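Second go at the CPU cell, and this time the fixture came first. The September version had the chip lying loose on a foam pad, and the arm lost track of where it was as soon as anything nudged the pad. So I drew a printed plate with a pocket for each part, bolted the job down and started again. The plate is called Aren, after nothing in particular, and the control script is still Pavliuk, mostly because renaming it would break the logging.
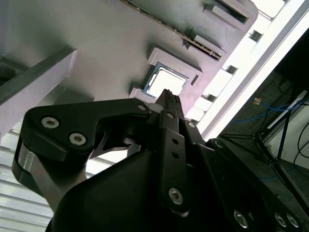 Furkanow Shared Workshop, Samville - Automation Bench

Pocket clearance took three prints. The first held the chip so tightly that the fingers lifted the plate with it. The second was loose enough for the chip to sit a few degrees out, and a few degrees is plenty when the other end is a socket full of pins. The third has a notch in one wall of the pocket. Approach speed for the last bit of travel is now 20 per cent of the normal setting, and I have left it there.

I also dropped the idea of one long program. Each move is its own block with a stop after it, 17 blocks in all, and any of them can be run alone. It is slower to write but much quicker to debug. The old version had to go back to the start every time I changed a height.

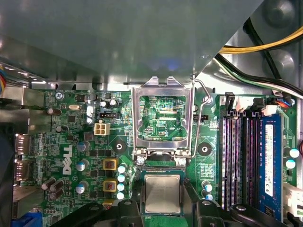 Placement is mostly a question of what the gripper might hit on the way in. The chip itself is small. The fingers either side of it are chunky, and on this Dell board they have to come down between the raised lever, the upright load plate and the capacitors next to the socket, with a big metal panel overhanging the lot. I moved the approach point twice and then added a waypoint, which costs a little time per cycle and saves me watching the panel. Rotation is set at the pick and not touched again. Correcting it over the socket gave worse results on the test board, probably from play in the wrist adaptor. 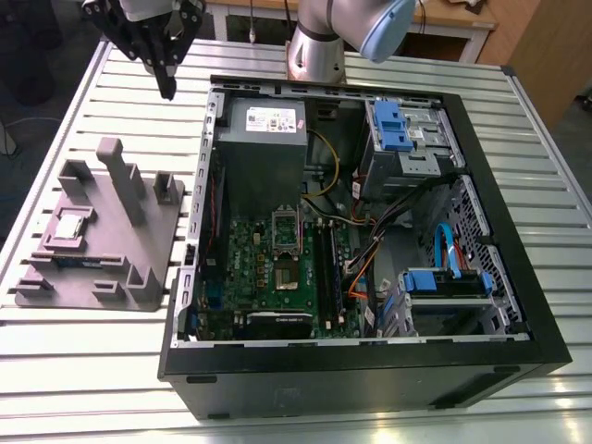
Layout matters more than I allowed for in the first version. Reach was fine on paper, but the elbow kept ending up in awkward poses at the far side of the board. Laying the tower on its side with the fixture directly to the left of it keeps the transfer short, and the memory module can go in the same plate as the chip, in the long slot below the pocket. The slatted table helps too, as I can shift the plate along and clamp it again without drilling anything.

Still to do: a proper force limit on the downward move, a check that the chip has left the pocket before the arm sets off, and the memory sequence, for which I have up to 3 evenings before the bench is booked by someone else. The lever I am leaving as a manual step for now. STL files go up once I have fixed the chamfer on the long slot.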